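Sim arm keeps missing the pickup, club demo on Monday

tinrocket7
So our robotics club is doing the whole fall project in simulation this year (budget reasons, don't ask) and I got put in charge of the wrist camera part. The job is simple on paper. Arm looks at the table, finds the block, picks it up, drops it in the bin. We call the project Cilier because Raquel named it and she won the vote.

My problem is that the arm goes to where it thinks the block is and closes on air. Last night I ran 130 tries and got 7 pickups. Seven! And I'm pretty sure a couple of those were luck. I've been stepping through the wrist view one step at a time to see where it starts going wrong, and it seems to be on the swing over from the home pose, before it even gets to the approach. 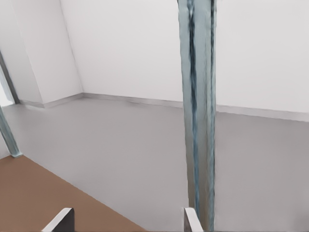
At that point the fingers are wide open and the table is just a brown corner down at the lower left, so the detector has basically nothing to work with, but my code asks it for a target anyway and then sticks with whatever it says. I've tried a bigger image, I've tried a slower swing, and I've tried yelling. Mr. Magalhães says to leave the vision alone and just hard-code the block position for Monday, which feels like cheating?? Anyone been here?

lerthorpe_leo
Not cheating, it's a demo. Hard-code it, get your applause, fix it after. We did exactly this at Lerthorpe last year and it was fine.

aurora_h
Gonna disagree with Leo. If you hard-code it, somebody on the judging side will ask you to move the block and then you're standing there. That happened to our team in October, and it was a long three minutes.

What does your detector give back when there's no block in view? Does it return nothing, or a low score, or what?

tinrocket7
It always gives back something. There's a score, but I wasn't checking it. I just looked and on the swing it's tiny. Ugh.

aurora_h
OK so that's your bug, or most of it. Put in a cutoff and don't let it lock a target until the arm gets to the look pose. Throw out everything from the swing.

vrebelo
Also check what it's picking when it's wrong. You've got that tall blue-gray post running top to bottom in your view, and ours used to love stuff like that. Vitória's law: if there is a vertical edge, the detector will want to grab it.

lerthorpe_leo
I don't buy the post thing. A decent detector trained on blocks isn't going to go for a post. I'd bet on the camera offset. Did you measure from the wrist joint or from the fingertips? Everybody mixes those up.

vrebelo
Leo, I watched ours do it for a week!

lerthorpe_leo
And was your offset right?

vrebelo
...it was later.

tinrocket7
Lol. Okay, did both. Offset was from the wrist joint like it should be, so sorry Leo. Added the cutoff and the wait-for-look-pose thing, and now I'm at 152 tries with 3 misses. I don't know if the post was ever part of it, I didn't save the bad targets so I can't go back and check. Raquel is already mad at me about that.

Still have to sort out the bin drop, it lets go too high and the block bounces. Might make a new thread.

aurora_h
Nice! Save your bad targets next time, Raquel's right. And for the drop, lower it before you open, don't do both in the same move.

lerthorpe_leo
I'd still keep a hard-coded version on a second laptop.

Recent topics
Landano kit: stripped screws on the base plate
Who's teaching the intro session for new members?
Gripper closes too fast in sim, fine on the bench
Notes from the Þrastardóttir talk
Leonor Paiva's line follower code, updated
Bin drop bouncing, part 2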